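Rirnow soft-close kit: was it worth the bother?

Posted 12/05/2020

I've been moaning about slamming drawers for years, so when Sarmīte Strazds (who has the flat upstairs and can hear every one of them) sent me a link to the Rirnow retrofit kit, I took the hint. It's a box of little dampers you screw inside your existing drawers and doors, so they slow down for the last bit and shut themselves quietly. No new runners, no new hinges, and in theory no carpenter.

The box holds 16 dampers, a bag of screws, a paper template and a leaflet with drawings so small I ended up using the magnifier on my phone. Two sorts of damper come mixed together, the fat ones for drawers and the thin ones for doors, and they aren't labelled. Sort them into two bowls before you do anything else! I didn't, and had to take three back off.
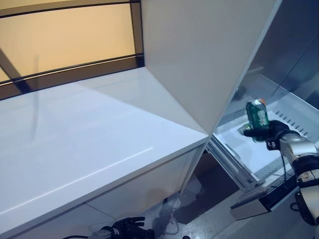

Drawers first, then, as they were what drove me to this. You take the drawer out, stick the paper template against the inside of the cabinet, mark your holes with a pencil and screw the damper body on. A small catch goes on the drawer itself. My first one took most of an hour and a fair bit of language. By the fourth I was down to ten minutes and quite enjoying it, radio on, tea going cold somewhere behind me.

The result is lovely. You give the drawer a lazy shove with your hip and it rolls in, hesitates, and then sort of sighs shut. I stood there doing it over and over like a toddler. The cutlery drawer is the heaviest and it still manages, though it needs a slightly firmer push than the tea towel one.

Now the grumbles. The screws are soft. I chewed the heads of two with an ordinary hand screwdriver, never mind a drill, and ended up swapping the lot for some better ones I had in a jar. The catch also has hardly any room for adjustment, so if your drawers sit even a little crooked (and mine do, they were hung by the previous owners in a hurry, I think) you'll be packing it out with bits of card.

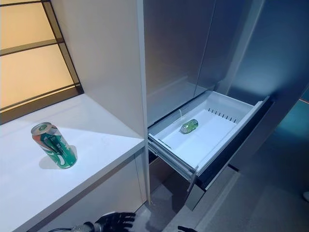 Doors are easier. The thin dampers just clip over the hinge arm, or they're meant to. Mine fitted on every hinge except the pair on the corner unit, which are an odd wide-opening type. Rirnow do an adaptor for those, sold separately of course. I wrote to ask about it and got a reply the next morning from a Trinidad Aranda in their customer team, who was very helpful and told me which part number I needed. Full marks for that. The adaptors turned up in a jiffy bag two days later and went on without any trouble.

A word on strength. Each door damper has a tiny switch on the side for light or heavy doors, and the leaflet tells you to start on heavy. Don't. On heavy my wall cupboards stopped dead with a gap you could post a letter through, and I had to nudge every one. On light they close properly. 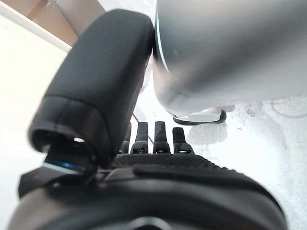

I looked at the Caldeira kit before buying, and it's a fair rival. The dampers are metal, the screws are decent and you get clearer instructions, but you pay a lot more and there's no hinge adaptor at any price. Where it does win is on looks, if you care what the inside of your cupboards looks like. Rirnow's come in a chalky grey plastic and nothing else. I'd have loved them in smooth matte black like the padding on that big finger, which looks very smart up against the silvery-grey. Caldeira do offer black, the swines. In the end I couldn't justify the extra for something I only see when I'm hunting for the garlic crusher.

Grulamitz make a stick-on version too, the Imis, and I'll save you the money. A friend lent me a couple and they'd dropped off by the weekend.

Have I had any failures? One drawer damper has started to click. It still works, but there's a definite tick just before it closes, and a dab of silicone spray only cured it for a few days. I've got a spare left over from the box, so I'll swap it when I can be bothered to empty the drawer - probably June, knowing me.
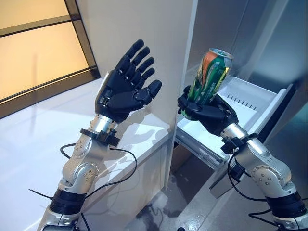

Would I buy it again?

Yes, with my own screws. Sarmīte says she hasn't heard a thing from downstairs apart from the radio, which I'm choosing to take as praise. If your cabinets are square and your hinges are the ordinary sort you'll have it all done in an afternoon. If they're wonky, give it a weekend and keep a cereal box handy to cut up for packing.

Four stars out of five. I've knocked one off for the screws and that silly little leaflet.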